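Badby Fleet Services
Accessory and Body Hardware Inspection: Light Trucks
Checklist with Inspector Comments
Date of inspection: 6 Aug 2018
Unit: pickup, four-door, short bed
Location: Tavares yard, bay 2

This form covers parts added after delivery. Engine, brake and exhaust items are recorded on the annual form and are not repeated on this one. Each line is to be marked Pass, Monitor or Fail. A comment is required for every Monitor or Fail.

Section A. Front End

A1. Brush guard mounting bolts present and tight: Pass
A2. Guard clear of headlamps and turn signals: Pass
Comment: Driver side clearance is small but acceptable. Recheck if the guard is removed for any reason.
A3. Guard clear of hood travel: Pass
A4. Tow hooks free of cracks and bends: Monitor
Comment: Surface rust on the passenger side hook. Clean, paint and inspect again at the next service.
A5. License plate readable and secured at both sides: Fail
Comment: One screw missing. Replaced before release.
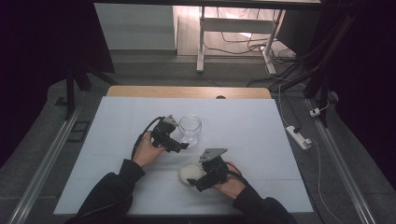 Section B. Auxiliary Lighting

B1. Light bar brackets tight: Pass
B2. Wiring protected where it passes through sheet metal: Fail
Comment: No grommet at the firewall. The harness cover has worn through in one spot. The circuit is to remain disconnected until the grommet is fitted and the harness is wrapped or replaced.
B3. Fuse rating matches the lamp maker's instructions: Pass
B4. Switch labeled and within reach of the driver: Monitor
Comment: Label is peeling.
B5. Auxiliary lamps turn off with the ignition: Not tested. See B2.

Section C. Side Steps and Bed

C1. Step brackets tight, no movement under body weight: Pass
C2. Step pads in place, not torn: Monitor
Comment: Rear pad on the driver side is lifting at one corner.
C3. Bed cover latches on both sides: Pass
C4. Tie-down points secure: Pass
C5. Tool box fastened to bed: Pass
Comment: Nilon box, item 299 on the yard inventory. Lid strut is weak and should be ordered with the June backlog.

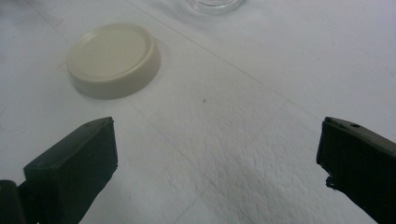 Section D. Hitch and Towing

D1. Receiver bolts tight: Pass
D2. Rating label readable: Pass
D3. Ball size matches assigned trailer: Pass
D4. Safety chain loops not worn: Pass
D5. Trailer connector clean, all lamps working: Monitor
Comment: Green corrosion on two pins. Cleaned. All trailer lamps worked on the second attempt.

Follow-up

The unit may return to service with auxiliary lighting disconnected. Brush guard and step fasteners are to be checked again after 50 miles, and all Monitor items after 1,000 miles. Items B2 and B5 must be signed off by the shop before the lamps are used on any road.

Copies: yard file, Sanum route office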